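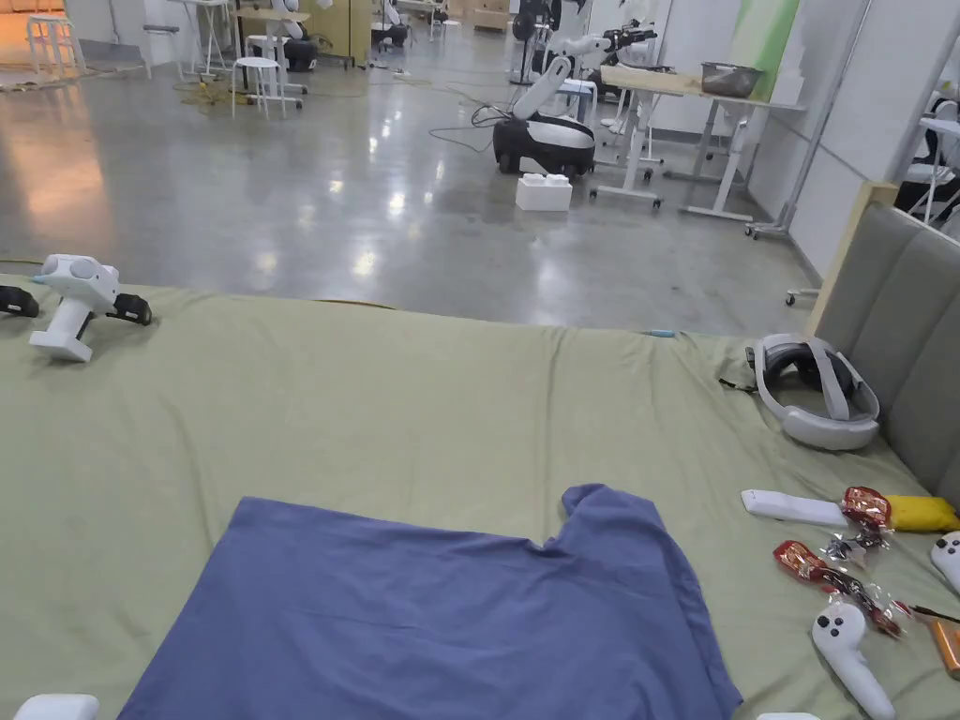 September 2022, Thurs, bed bay

Gripper fault on the left hand unit, again. Writing it up now before I forget the order of things.

Task was T-shirt folding on the bed, green sheet, blue shirt. Sleeve in, other sleeve in, bottom up to collar. First batch fine. On episode 19 the left hand-held stopped reporting finger position. Fingers still moved by hand, felt normal, no grinding. Log shows the opening value stuck at 256 from partway thru the episode to the end. Right hand kept logging fine the whole time.

What bothers me: no alarm. Recorder stayed happy, status green, episode got saved as good. Only caught it because the replay on Zultside had the left fingers wide open while the shirt was clearly being pulled. If I hadn't looked we would have shipped it into the training set.

Tried:
– button on top of the gripper, long press, release, long press. Value came back, then froze again 2 episodes later
– re-paired with the headset, no change
– swapped the batteries in the controllers, no change (didn't expect any)
– restarted the Vamby recorder. Came back clean, froze again when I turned the wrist over to do the second sleeve

So it follows the wrist. My bet is the ribbon where the handle meets the body. Same symptom in August on the older pair and that was the ribbon. Didn't open it today, no small driver in the bay and I don't want to strip those screws with the wrong one.

Safety bit, please read. While I was restarting Vamby the arm on the rolling table woke up and went to its home pose. Not fast, but I wasn't expecting it and it hadn't been armed by me. The recorder restart sends a home command to everything on the same network group, and the table arm was still in the Harms group from the bowl task. Nothing hit, nothing broken. Could have been somebody leaning over that table.

Until fixed:
– take the table arm out of the group before you restart the recorder. Check it on the Tullisach page, dont trust the sticker
– e-stop in on anything you aren't using
– stay out of reach of the table arm during a restart, even if you think its off

Data: episodes 1 thru 18 look OK, I scrubbed the left hand trace on each one. Everything from 19 on is flagged bad, moved to the quarantine folder, not deleted. Please do not un-flag the ones where the value looks alive, it drops out for short stretches in those too.

To do
– open left gripper, reseat or replace ribbon
– add a check to the recorder: finger value flat for more than 2 seconds while the hand is moving = stop the episode
– split the home command from the restart. This one first, before the gripper
– redo the shirt set from 19
– wrappers off the bed pls, one got dragged into a fold on an earlier run

Gripper is tagged, do not use. Spare left one is on charge, haven't tested it yet.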